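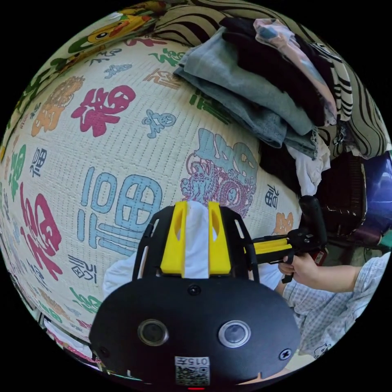 Hand gripper 015, white cloth between the yellow fingers.

February 3, 2021
By Youssra Belkadi

Pinch check, hand grippers, Tindlow room. This follows the slipping fault, when 015 let go of a cloth halfway through a fold and the log carried on as if all was well – thank you to everyone who owned up to seeing it before!

1. Fingers and slots. Passed. No cracks, though do run a thumbnail along the edges as well as looking.

2. Grip on thin cloth. Failed at first, dropped at fold 40 of 200. I tightened the linkage, started again and it held to the end, but I'd like Skyrme to see it all the same.
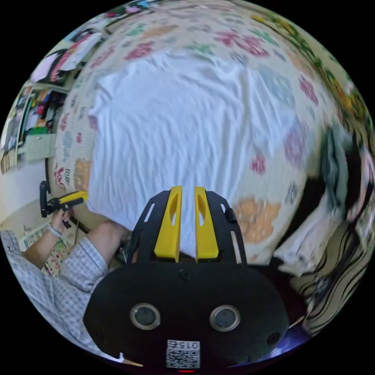 3. Lenses and label. Passed. Please wipe with the soft cloth only, as we did at Cokham.

4. Finger gap and knuckles. Comment: I nipped myself on fold 76, my own silly fault for chatting – keep your free hand well back, please, and stop if the squeeze feels stiff.

5. Second gripper. Still to do, recheck in April.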